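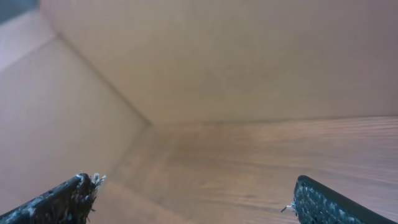 Igor Procházka had one question before the Kurkia demonstration started, and he asked it again at the end: what does this thing do on a job it has not been shown? He got a better answer the second time, though not one we would buy on.

Products > Handling > Grippers > Kurkia two-finger gripper

Overview Demo notes Pricing Spares Contact

30th November
By Elínborg Bech

We list the Kurkia as a special-order item. We do not stock it, and after the open day at Malelstead I am in no hurry to change that. Stilis, the company that makes it, has asked every dealer to put up a product page. This is ours, and it includes what I saw.

The Kurkia is a two-finger gripper with a small camera mounted behind the fingers, so the software sees whatever the fingers are reaching for. It is sold for picking parts out of boxes and bins. The fingers are dark with a pale speckle, and on the unit I looked at, whitish fibers were sticking out at the tips, a ragged cluster on one finger and a small tuft on the other. The brochure calls the fingers "long-life." I asked how long that was and was told it depends on the work. I am sure it does. I would still like to see a figure on the data sheet, and there isn't one.

The work on show was reaching into a plain beige box with a wood-grain floor. No printing on the walls, no labels, soft even light. That is a kind setting for any camera. Our customers have tape, torn flaps, shipping marks and a skylight that throws a stripe across the bench every afternoon. Stojan Lazarević from Stilis said the software handles all of that. Maybe so, but it was not on the program, and when I asked if we could put one of our own cartons under the arm he said the cell was set up for the day and he would rather not move anything.

They ran 40 picks for the group I was in. The arm completed 29 of them without help. The other 11 needed somebody to step in, mostly because the part had been pinched off center and turned in the fingers. Stilis counts a pick that succeeds on a second try as a success -- fair enough, if the buyer is told. I had to ask.

Cycle time was not displayed. It looked slow to me, slower than the suction tool we already carry, but I did not have a watch on it and won't pretend otherwise.

What I liked: the finger change. Two screws each side, no recalibration that I could see, and Lazarević did it while talking. The cable exit is on the side away from the box, so it doesn't drag on the rim. The stop button on the hand unit is large and where your thumb already is. Small things, but whoever designed them has stood next to a machine.

What I didn't like: the software license is separate and renews every July no matter when you bought it. Order in May and you pay twice in ten weeks.

Price and ordering

Gripper with camera and one set of fingers: $2,170
Software license, per year: $515
Spare fingers: on request
Arm: not included
Mounting plate: tell us which arm you have when you order

Stilis would not give me a spare finger price to print. Until they do, please ask for it in writing before you sign anything. Going by the tips I saw, you will be buying some.

Kazimír Bartoš at our Vallejo counter can take orders and can lend out the printed manual. He has read all of it and thinks the wiring section is good and the troubleshooting section was written for a different model. We have told Stilis.

There is a second session planned at Malelstead, and visitors have been told they may bring their own parts this time. Bring awkward ones, and bring the box they come in. Send me your pick counts afterward and I will add them to this page, whichever way they go.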